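Daltard enseña a un robot de dos brazos a desenvolverse en casas sin ordenar

29 de noviembre de 2021 – El laboratorio Daltard presenta hoy Kilholm, un método de aprendizaje por demostración para robots de dos brazos que renuncia a un lujo habitual del sector: el laboratorio impecable.

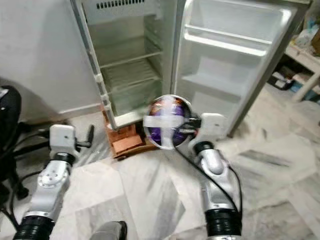

El sistema aprendió con 44 demostraciones por tarea, frente a las más de 3000 que exigía la versión anterior, presentada en julio. «Antes necesitábamos mucha paciencia. Ahora necesitamos solo bastante», resume Mwajuma Mosoti, directora del proyecto.

El método separa cada tarea en dos decisiones: dónde colocar el brazo y cuándo mover los dedos de la pinza. La segunda, según el equipo, le costó al robot lo mismo que a cualquier adolescente recoger su cuarto. 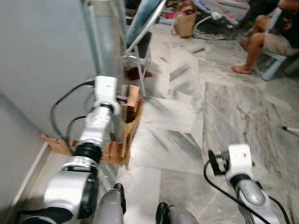

Seidu Appiah, responsable de las pruebas, admite que quedan seis tareas por resolver – doblar toallas encabeza la lista, y con ventaja.

Contacto de prensa: Abena Agbeko, Daltard.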